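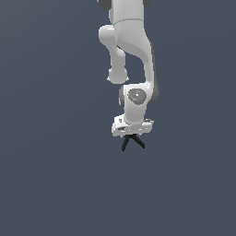

图1 仿真画面:白色机械臂,夹爪张开,未夹持物品

机械臂家务及车间杂务作业 安全检查表(附检查意见)

检查地点:Trastlow 试验间及仿真工位
任务包:Roseo 杂务任务包
检查人:Ilse Lammers
复核人:Jarmo Heinonen
检查日期:2019年10月10日
上次检查:同年3月
结果标记:合格 / 有条件合格 / 不合格 / 未检

检查范围

本表用于判断机械臂能否在有人走动的房间里做叠毛巾、收碗碟、擦台面、分拣螺钉、递工具这几项活。仿真部分和实机部分分开填写,仿真合格不能代替实机合格。做饭、用刀、爬梯、搬运重物不在本次范围内。

一、仿真环境

1.1 机械臂模型能正常载入,各关节可单独转动。
结果:合格
意见:逐个关节慢速转到限位再退回,软件限位均起作用。

1.2 夹爪张开、闭合指令与画面一致。
结果:合格
意见:图1为张开姿态,两指呈倒V形。闭合指令另行测试,响应正常。

1.3 任务场景完整,含台面、地面及碰撞体。
结果:有条件合格
意见:图1所用的空场景只有灰蓝色背景,没有台面和地面,只能用来看姿态,不能用来判断碰撞。叠毛巾和擦台面两项必须在带台面的场景里重跑。Roseo 任务包里两种场景的名字太像,请改名。

1.4 模型外形与碰撞外形相符。
结果:有条件合格
意见:图1中手部外壳和左侧关节壳下缘的轮廓略显粗糙。显示网格不影响运动计算,但碰撞网格是否同样粗糙没有记录。手部比腕部宽,贴近柜门侧板时先碰到的多半是手部两端,碰撞网格应按手部宽度核对一遍。

1.5 仿真记录可追溯。
结果:合格
意见:每次运行都存有参数、随机种子和失败原因。失败原因只写“失败”的,已退回补填。

二、实机固定与线缆

2.1 底座螺栓齐全,紧固标记未错位。
结果:合格
意见:无。

2.2 线缆在整个活动范围内不受拉扯。
结果:有条件合格
意见:手臂伸向水槽一侧时,夹爪线缆绷得偏紧。加长护套之后再做收碗碟任务。

2.3 电源及控制柜远离水源。
结果:合格
意见:控制柜已移到墙的另一侧。擦台面用的水桶请不要放在柜前过道。

三、人员防护

3.1 急停按钮伸手可及,按下后立即停机。
结果:合格
意见:两个位置各试一次,都能停住。复位后手臂没有自行动作,需要重新确认才继续。

3.2 有人进入工作区时降速。
结果:有条件合格
意见:从正面走近时降速正常。蹲下捡东西时传感器反应偏慢。家里有人蹲下是常事,尤其是孩子,这一条没改好之前,不许在住户家中试用。

3.3 夹爪与台面之间有防夹措施。
结果:不合格
意见:向下压毛巾时,手指下方没有力的上限。现用参数是给车间分拣设的,直接搬到了叠毛巾任务上。请按任务分别设定,改完后先用泡沫块试,再用布料试。

3.4 断电后手臂不坠落。
结果:合格
意见:制动器动作正常。夹着的东西会不会掉下来是另一回事,见4.3。

四、作业能力

4.1 分拣螺钉
结果:合格
意见:共做465次抓取,没有发生卡死或伤及料盒的情况。料盒位置固定、光线固定,这种活机器现在可以接手,人每班看一次即可。螺钉沾油时没有测。

4.2 叠毛巾
结果:有条件合格
意见:仿真中连续做100次,完成94次。没完成的几次都是找不到布角。这个数字只说明方形毛巾、平铺起步的情况。从洗衣筐里揉成一团取出来的毛巾,要先由人抖开铺平,这样算下来省不了多少工夫。衬衫和袜子不在任务包里。

4.3 收碗碟
结果:不合格
意见:塑料碗可以,湿的瓷盘不行。两根手指夹盘沿,盘子重心一偏就往下转。断电时盘子会滑脱。在换上有软垫的手指之前,本项只许用塑料餐具。

4.4 擦台面
结果:有条件合格
意见:台面空着时擦得均匀,边角会漏。台面上有杯子时,程序会绕开,但杯子底下和周围一圈都没有擦。住户看了大概会自己再擦一遍。

4.5 递工具
结果:未检
意见:3.2和3.3没有改好,不安排人和机械臂之间直接交接。现阶段由机械臂把工具放到托盘上,人再去取。

五、清洁与日常维护

5.1 关节外壳无裂纹、无渗油。
结果:合格
意见:外壳用半干的布擦,不要喷清洁剂。

5.2 手指表面无磨损和残留物。
结果:有条件合格
意见:实机手指内侧有胶带残胶,抓薄布时会带起毛絮。已通知 Canora 工位在每次换任务前擦拭。

5.3 维护记录齐全。
结果:合格
意见:三月以来的记录连续,缺签名的一页已补。

六、整改事项

1. 夹爪下压力按任务分设上限(对应3.3)。负责:Heinonen。完成前停做叠毛巾实机试验,仿真可继续。
2. 低位人员检测重新调试(对应3.2)。蹲姿、坐姿都要测。
3. 夹爪线缆加长护套(对应2.2)。
4. 手指加软垫后重测湿瓷盘(对应4.3),断电状态也要测。
5. 两个仿真场景改名,空场景注明“仅供姿态检查”(对应1.3)。
6. 补交碰撞网格说明(对应1.4)。

七、检查人意见

物品形状固定、位置固定、周围没有人的活,可以交给机器。分拣螺钉属于这一类,同意在车间继续使用。

家里的活差得还远。毛巾会皱,盘子是湿的,台面上总有东西,人随时会走过来。叠毛巾在仿真里的成绩不错,可是实机下压力没有设限,成绩再高也不能放行。家务部分本次结论为:不同意进入住户家中,可在试验间内由两人看护继续试做,一人操作,一人守在急停旁。

Ilse Lammers

八、复核意见

同意以上结论。4.2的完成率请勿单独写进对外材料,要写就连同“方形毛巾、平铺起步、仿真”一起写。4.4建议增加一项:台面留有杯子时,先提示人移开,再开始擦。软垫手指到货后先装一套,另一套留作对照。

Jarmo Heinonen

附:下次检查前需备齐的材料
整改前后的力参数对照表
低位检测的测试记录
带台面场景的重跑结果
湿瓷盘试验记录,含掉落情况
夹爪线缆更换单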